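Two months with the Jiltum pad and pivot kit for hand-held grippers
Reviewed December 19, 2024

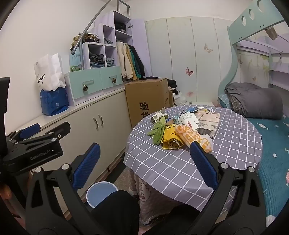
Mendoza wrote in after my October notes to ask whether the kit is worth having if your grippers still close straight, and said the pads on theirs had gone shiny long before the joints gave any trouble. My reply was yes, with a caution or two, and it grew so long that I decided to turn it into a proper review.

I look after a pair of hand-held grippers that go out nearly every day to people's homes, where they pick up snack bags, little cartons, folded clothes and whatever else is lying on the table. Soft, crinkly packaging is harder on a gripper than you might think! The fingers get squeezed all the way shut again and again, and grit from the bags works its way into the texture of the pads (blue ones on mine, which at least show the dirt nicely).

The kit comes in a flat tin with 2 pairs of textured pads, a set of pivot pins with washers, a small driver and a tube of light grease. Changing the pads is a pleasant little job. You peel the old one from the corner, wipe the finger with alcohol, let it dry, and press the new one down from the base toward the tip so you don't trap a bubble. I leave mine overnight under a rubber band, though the leaflet only asks for 40 minutes.

The pivots took me longer, and I'll admit I was nervous the first time. The caps come off easily enough, but the washers underneath are thin and love to roll away, so please work over a towel. Do one side completely before you touch the other, and then you always have a good side to copy. Tighten until the arm stops wobbling, back off a hair, and open and close the fingers slowly. If they meet a little crooked, loosen the outer link first and try again.

After the rebuild I squeezed each gripper 300 times on a half-empty chip bag (my arm was sore, I don't recommend doing it in one sitting) and checked the joints again. One pin wanted a touch more tightening and the rest were fine. I've since gone through 43 outings on the same pads and they still hold a slippery wrapper well.

My grumbles are small ones. The grease tube is far too generous and its cap leaks. The leaflet's drawings are tiny, and the one for the left arm is printed upside down in my copy. The Flarnitz set has nicer drawings and a better driver, but its pads felt stiffer to me and I kept dropping thin cards with them.

I bought mine from Nandance, who also sell the washers separately. Order a spare bag while you're there.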